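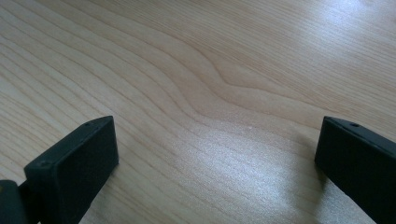
Care of the Worktable: Notes for the Household Record

The worktable in the front room was brought under a regular schedule of care in June. The present entry records the methods adopted and the results to date, for readers who wrote to this blog after the earlier entry on shelving.

The top is wood, pale in color, with the grain running in long, gentle curves. It was purchased secondhand from a dealer in Javberg, and the seller was unable to state with certainty whether it was maple or birch. The question has not been settled. For purposes of care it has been treated as a veneer, and no sanding is permitted.

Daily Care

The surface is to be wiped along the grain with a soft cloth, slightly damp, and dried at once with a second cloth. Cups are placed on coasters. Paper is not to be left on the table overnight when the windows are open, as one newspaper left a faint gray mark that required 22 minutes of patient rubbing to remove.

Monthly Care

A thin coat of Semura paste is applied with a folded cotton rag and left for 30 minutes before buffing. One tin has lasted since the beginning of the schedule and is expected to last through the winter. A Zerel polish was tried first and was discontinued after a single application. It left the top slick, and writing on a single sheet of paper became difficult.

Placement

The table formerly stood beneath the south window. It has been moved 44 inches toward the interior wall, where the afternoon sun does not reach it. The lamp was moved at the same time, and a longer cord was obtained. The new position narrows the passage to the hallway, and members of the household have been asked to push in their chairs.

Matters Outstanding

The underside has not yet been inspected. One leg is slightly short and is presently leveled with a felt pad. The Vakulenko repair shop has quoted 18 dollars for a proper foot, and the work will be scheduled when the shop reopens its order book. Inquiries about the shelving will be answered in a separate entry.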